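Threads > Small Apartment Living > Saved thread

Popular Latest Following Bookmarks Log in

We use cookies to remember your settings and keep you signed in. Accept all / Manage choices

Okay friends, a few of you asked how the move went and how I got two adults' worth of belongings into the new place on Corrigan, so I'm going to make some tea and tell you the whole thing. It's long. Mute me now with my blessing!

First, the numbers, for those who like that sort of thing. We came from a house with a basement and an attic, and we now have 34 square meters. I'm giving it in meters because the listing did and I never got around to converting it. Small, is the conversion.

I had grand plans. I bought a notebook in April (a nice one, with the ribbon) and wrote a list of every room in the old house, and under every room I was going to write what stayed and what went. I got as far as the hall closet. There's a very thorough page on umbrellas.

What worked in the end was much less dignified. I started with the things I had no feelings about. Extension cords. Mixing bowls. The good scissors, the bad scissors, the scissors that live in the garage and are only for tape. You get into a rhythm with those, and by the time you reach the box of birthday cards you've got a bit of momentum behind you.

Please don't begin with the birthday cards. I did that the first evening and sat on the floor reading until midnight, and all I had thrown away was one envelope.
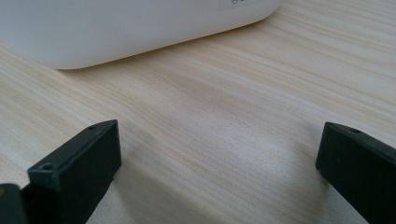

Anyway, my rule for kitchen things was whether I'd used it since last winter. I know everybody says a year, but a year let me keep the fondue set on a technicality, and I needed to be firmer than that. The fondue set went to my sister, who has already used it more than I ever did and keeps sending me pictures of cheese.

Clothes were harder than I expected. I'm not even a clothes person! But I had 6 winter coats, going back to my first job, and every one of them had a little story and a crumpled tissue in the pocket. I kept two. The tissues I let go.

Somebody asked about furniture. We measured the new living room, then I measured it again because I didn't like the answer. The big couch was never going to go around that stairwell. We sold it to a very cheerful couple down the road and I was fine until they drove away with it, and then I was a puddle, and my husband took me out for pancakes.

Storage! This is what most of you want, I think, so I'll slow down. I am a plain bin person now. I went through baskets (they snag your sweaters), and fabric cubes (they slump), and a set of very handsome boxes with lids that I could never be bothered to lift. A bin with no lid gets used in our house. You walk by, you drop the thing in, and you've tidied.
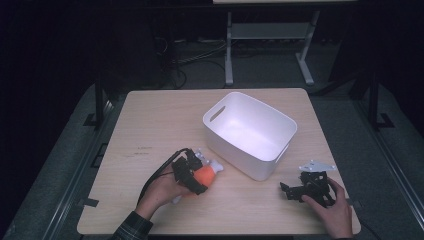

White bin, handle slots, nothing in it. My favorite stage of any bin's life.

The handles matter more than you'd think, by the way. If the bin lives on a high shelf you want something to hook your fingers into, and if it lives under the bed you want something to drag it out by. I learned this with a smooth-sided tub and a broom handle.

I'd also say buy fewer than you think you need. I came home from Flekatlow with a whole cartload the first weekend, feeling like a general, and half of them are now nested inside each other in the closet taking up the room they were supposed to save. Their return counter has been very gracious about it.

Labels: I go back and forth. My husband likes a label. I like to know in my heart where the batteries are. We've compromised on labels for anything above shoulder height, and he's been allowed a separate system for cables that I don't touch and don't ask about.

For the move itself we went with Flimesine, a little local outfit, and I can't say enough nice things. They wrapped my grandmother's mirror like a newborn. The bill came to 2403 dollars, which made me sit down for a minute, but that included the stairs, the piano to my brother's, and a lot of patience with me following them around saying "careful."

We did keep some silly things, and I want to be clear that I think you should. A home that's all sensible makes me sad. We kept the ugly lamp. We kept a jar of beach glass that has traveled through every address I've had since college. And we kept the soft stuff, because I'm not made of stone.
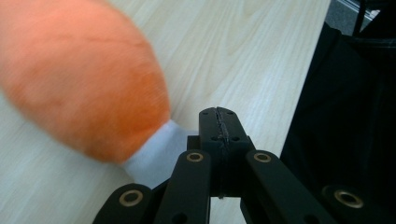
Something orange and fuzzy, a bit of a blur. Soft things get a vote too.

My way with soft toys, for those of you with grown kids and a closet full of them: wash what can be washed, let the kids choose their own keepers over the phone (ours picked three between them, after a spirited discussion), and ask your local shelter what they take before you load the car. Ours only wanted new ones with tags, and I'd have saved myself a drive.

It's been roughly 3 months now and I keep waiting to miss the basement. I miss the deep freezer. I miss having somewhere to hide presents. I do not miss the smell in the corner that we repainted every few years and never spoke of.

Cleaning the whole place takes me one podcast. One! At the old house I needed a podcast, a lunch break and a second wind.

A couple of you asked about the folding chairs from my last thread. They're from Josier, the ones with the padded seat, and they hang on hooks behind the bedroom door until company comes. Sit on them in the store first if you can, they run a little low and my knees had opinions.

Next time I'll do the bathroom, where I still have more towels than wall. If you've found a good way to store bath towels in a place with no linen closet, please tell me below, I read every reply, even the ones that say to get rid of the towels.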